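Bivholm Workshop — Perception and Tooling Notebook
Entry: 1st May
Present: Yulan Duan, Weidong Hao
Subject: lid state and cell detection on the grey organiser box; alignment of wrist and head streams

Work continued on the perception module for the organiser task. The module is required to report two things to the planner: whether the lid is open or closed, and which compartment is the target. The branch in use is Stiltard, with the replay tool from Hurnthorpe left at its existing version so that results remain comparable with the previous entry.

1. Time alignment

The head stream was found to lag the two wrist streams by up to 53 ms. W. Hao traced this to the logger stamping head images on arrival at the disk queue. The stamp has been moved to the capture callback. The replay tool still assumes the old behaviour and applies its own correction, so the correction must be switched off by hand when new recordings are loaded. Old recordings are unaffected and should be replayed as before.

2. Lid state

The lid classifier relies on the depth step between the lid and the table. With the lid lying flat behind the base, this step is small, and the tinted plastic lets the white surface show through. The classifier therefore returned "absent" on a number of segments which Y. Duan had labelled "open". A separate class for "flat open" was considered and rejected, as the planner has no use for the distinction. The agreed change is to use the hinge line as the reference and to look for the raised rim on the far side of it.

3. Cell detection

The dividers remain the principal difficulty. Their brightness varies from pale to dark grey within a single view, and where their edges overlap the line finder reports additional walls. The Zhong filter removes most of the false walls but also removes true cross partitions when the box is seen at an angle. It is proposed to fit a two-row grid to the whole base and to reject any line which does not agree with it. The fit is to be made in the head view and projected into the wrist view — the reverse was tried in the morning and drifted whenever the gripper fingers covered part of the base.

Wrist view and head view, both with the lid open:

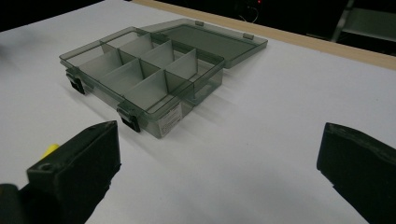
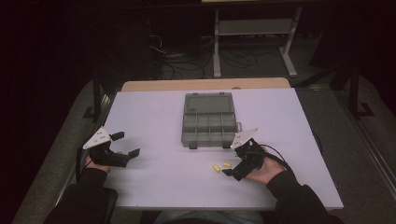

4. Planner interface

The planner currently requests a fresh grid at every cycle. Weidong Hao has asked that the grid be held once the fit is accepted, and released only when the box pose changes by more than 4 mm. This has been implemented behind a flag, which is off by default. With the flag on, target cell changes during the approach ceased in the replayed segments. It has not been tested on live input and should not be merged until it has.

5. Outstanding

Y. Duan to relabel segment 529, in which the lid state changes before the marker.
W. Hao to add the capture stamp to the recording header, so that the replay tool can select the correct behaviour without intervention.
Threshold for the rim search is at present a fixed value of 10 pixels; to be moved into the configuration file.
Both to review the grid fit on the angled views before the flag is switched on for live input.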